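We won, or near enough! The council has dropped its plan to shut the Jiltumwood branch library, and I've been grinning since Sunday.

If you're new here, eleven of us from the Vimham side took the closure to judicial review. The argument was dull and rather lovely — the consultation ran for 7 days and the papers weren't put online until day five.
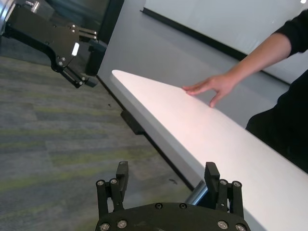
Our solicitor, Aisling Duggan, found that gap on page 96 of the bundle, and I could have hugged her. The council's barrister asked for more time, the judge gave them until January, and then came the letter withdrawing the whole decision.

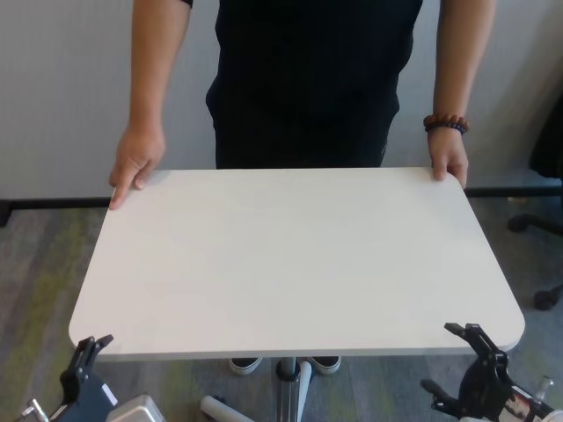
So is the library safe for good? Only until they consult again, and this time they'll have to do it properly, with the figures out from the start.

I'd love as many people as possible to write in when that happens. Two paragraphs is plenty, and it does get read.
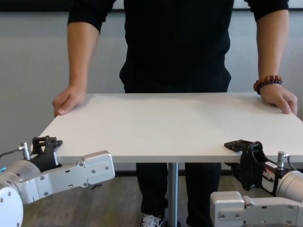
Aisling Hanrahan commented: Brilliant news! Do we know who pays the costs? My mum put £11 in the pot and she's dying to know. Also, count me in for the letters.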